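更新:15/06/2024。适用于 Gesatberg 车间的 2163 号单元,软件是 Sakeo 第 2 版。旧版的菜单名称不同,请不要对照使用。

中文不是我的母语,所以句子写得比较简单。如果哪里看不懂,请在单元旁边的本子上写一句,我会改。

# 桌面单元的夹爪手指:拆下、清洁、装回、检查

这个单元在木桌面上抓取纸盒一类的轻物品。夹爪是 Multside 的,手指可以更换,腕部有一个小相机。我们每抓取 2000 次做一次下面的保养。如果这之前出现盒子滑落,或者手指合上的时候有声音,就提前做,不要等到计数满。

第一次做的人请先全部读完,再动手。我自己第一次做的时候是一边读一边拆,结果弹性垫片掉进了桌子的缝里,找了很久。

## 要准备的东西

- 内六角扳手,用单元抽屉里的那一套。别的扳手有的已经磨圆了,会伤到螺钉。
- 扭矩螺丝刀,蓝色手柄的那一把,数值已经调好,请不要再转。
- 无绒布和异丙醇。不要用丙酮,手指表面会变白、变软。
- 软毛刷。
- 一个放螺钉的小盘,最好带磁铁。
- 一块厚一点的布,铺在夹爪下面。
- 测试用的盒子,一大一小。大的那个装好配重后是 725 克,小的不用加重量。

备用手指放在标着 Bataineh 的柜子里,在上面一层。拿走一对以后请在柜门的表上写上日期。

## 停机和手臂的位置

1. 在 Sakeo 里按“完成当前循环后停止”。请等手臂自己停下来,不要在运动中按急停,因为急停以后夹爪可能还夹着东西。
2. 如果夹爪里有盒子,用手托住盒子,然后点“手动 > 张开”。
3. 选择姿态“保养”。手臂会移到桌子的前面,手指向下,高度大概到胸口。移动时人站在黄线外。
4. 关闭伺服,把钥匙转到“锁定”,钥匙带在自己身上。
5. 在桌面上铺好布。

不要在手臂还有力的时候用手去推它。推得动,不等于已经断电,它可能在拖动示教模式。看控制柜上的灯:灯灭了才可以继续。

## 拆下手指

先在手指的内侧用铅笔轻轻写上“左”和“右”。两根手指看起来一样,但是用过一段时间以后磨损不同,换了边再装,合拢时中间会有一条斜的缝。

手指的根部有压紧的螺钉。先把每颗螺钉松开一点,然后再一颗一颗取出来。如果一下子把一边的螺钉全部取出,手指会歪,销钉会卡住。卡住的时候不要用螺丝刀去撬,把手指向上推回去,再慢慢直着拉下来。

取下手指后,可以看到里面的弹性垫片。它很薄,容易粘在手指上跟着一起下来,所以请先看一下再把手指放下。垫片放进小盘里。

螺钉不要混在一起。靠外的螺钉比靠内的短,如果长的拧到外面的孔里,会顶到后面的壳体,感觉已经拧紧了,其实手指还是松的。这个错误我见过不止一次。

## 清洁

手指的表面是粗糙的深色材料,纸盒的粉末很喜欢留在上面。少量的灰点没有关系,不影响抓取。要注意的是接触面:如果接触面摸起来是滑的,就说明粉末已经压进去了。

- 先用干的软毛刷,从根部向指尖刷。
- 然后用布蘸一点异丙醇擦接触面。布要湿,但是不要滴水。
- 换布的干净部分,再擦一次,直到布上没有灰色。
- 让它自己干。不要用压缩空气吹,粉末会吹到导轨里面去。

夹爪本体上,导轨两边用干布擦。有旧油的话,可以擦掉旧油,再用手指头点很少一点新油,手动来回推几次,把多出来的擦走。相机的镜头用镜头纸,不要用刚才擦手指的布。我们十一月换镜片,就是因为镜头上有很多细的划痕,是用错布造成的。

## 什么时候要换新的

把手指拿到灯下,侧着看接触面。

**可以继续用:** 颜色变亮一点;有小的灰尘印;边上有不深的划痕。

**要换:** 接触面上有指甲可以感觉到的沟;指尖有缺口;根部有裂纹,不管多小;销钉孔变成椭圆形,手指装上以后可以左右晃。

换的时候两根一起换。只换一根的话,新的比旧的厚,夹的中心就偏了,后面的校准怎么做都不准。换下来的旧手指请剪断或者写上“废”,不要放回 Bataineh 的柜子。

## 装回去

1. 把垫片放进槽里,平的一面朝手指。
2. 按照铅笔的“左”“右”把手指推上去,直到销钉完全进去。这时手指应该不用螺钉也能自己停住。
3. 短螺钉放外面,长螺钉放里面,都先用手拧。如果用手拧不动,请退出来重新对,不要用工具强行拧。
4. 用蓝色手柄的扭矩螺丝刀,先里面后外面,左右交替。听到咔的一声就停。
5. 用手轻轻摇一下指尖。没有晃动才算装好。
6. 看一下相机的电缆。它应该在夹爪的后面,有一个松的弯,手指张到最大的时候也不会碰到它。

铅笔字请擦掉,除非马上还要再拆一次。字如果留在那里,下一个人换了手指以后就不知道应该相信哪一个。

## 夹爪的零点

解锁,打开伺服,手仍然放在急停旁边。

在 Sakeo 里打开“夹爪 > 零点”。先拿走桌上的所有东西,包括那块布。点“慢速合拢”,看着指尖。两根手指应该在整个面上同时接触。点“保存零点”以前,用一张普通的纸试一下:纸夹在中间,轻轻拉,上面和下面的阻力应该一样。

如果只有指尖接触,根部还有缝,多半是垫片没有放平。请拆下来再看,不要用软件里的补偿值去解决。补偿值可以让画面上的数字变好看,但是夹盒子时力还是集中在指尖上,过几天盒子的边会被压坏。

## 检查腕部相机的画面

拆装手指的时候手常常会碰到相机,所以这一步每次都要做,即使你觉得没有碰到。

打开“相机 > 实时画面”,把大的和小的测试盒子都平放在木桌上,让手臂走到姿态“桌面上方”。然后看下面几点:

- 手指会在画面里,这是正常的。它离镜头最近,所以很大,也有一点模糊。不要去调焦距让手指变清楚,我们要清楚的是桌面上的盒子。
- 盒子的边缘应该是一条干净的线。如果所有的边都发虚,先擦镜头,再检查相机的固定螺钉。
- 手指在画面里的位置应该和保存的参考画面一致。点“叠加参考”,两个轮廓应该重合。如果差得比一条轮廓线还宽,就要重新做手眼校准,那个步骤在另一页。
- 桌面不要太亮。浅色的木头容易反光,亮到看不见木纹的时候,盒子的浅色边也会找不到。请把灯转开一点,不要先改曝光。

标签上的字在这个画面里看不清楚,没有问题。这个相机只用来找盒子的边和角,读标签是另外一个相机的工作。

盒子的一部分被手指挡住的时候,Sakeo 会用看得见的边来推算另外的部分。所以至少要有一个角露在外面。如果你自己教新的姿态,请记得这一点:把手指移开一些,比调软件参数快得多。

## 试抓

先用小盒子,速度调到最低。抓起来,停一下,放回去。看盒子有没有转动。然后换成大盒子,也是最低速度。725 克是这个单元平时会遇到的最重的情况,如果大盒子抓得稳,就可以用正常速度再试。

试的时候可能出现的问题:

**盒子抬起来以后一边往下掉。** 抓的位置偏了,或者接触面还有粉末。先再擦一次,这个最简单。

**手指碰到盒子的上面,没有下到两边。** 桌面的高度不对。一般是有人把桌腿调过了,请重新做“桌面 > 三点测高”。

**夹住以后 Sakeo 仍然报“未检测到物体”。** 零点没有保存。回到零点那一节,重新保存,再重启夹爪程序。只重启程序是没有用的,我试过。

**合拢时有咔咔声。** 马上停。外面的孔里很可能装了长螺钉。

**大盒子可以抓,小盒子抓不到。** 小盒子又窄又长,如果它靠近画面的边上,只有一部分被看见,软件就会放弃。请把它往中间移,确认可以抓到,再一点一点移回去,这样就知道可以用的范围在哪里。

## 记录

在本子上写:日期,计数器的数值,手指是清洁还是更换,零点有没有改变,有没有做手眼校准。然后在 Sakeo 里把计数器清零。计数器要在试抓全部通过以后才清零,不然如果中间停下来去做别的事,下一个人会以为保养已经做完了。

最后把钥匙放回控制柜,扭矩螺丝刀放回抽屉左边的槽里。测试盒子里的配重不用拿出来。

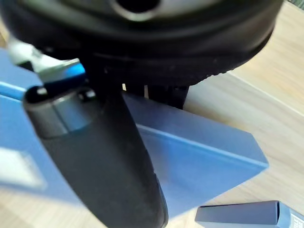

腕部相机的画面:黑色的手指在浅蓝色大盒子前面,右下角是较小的蓝色盒子。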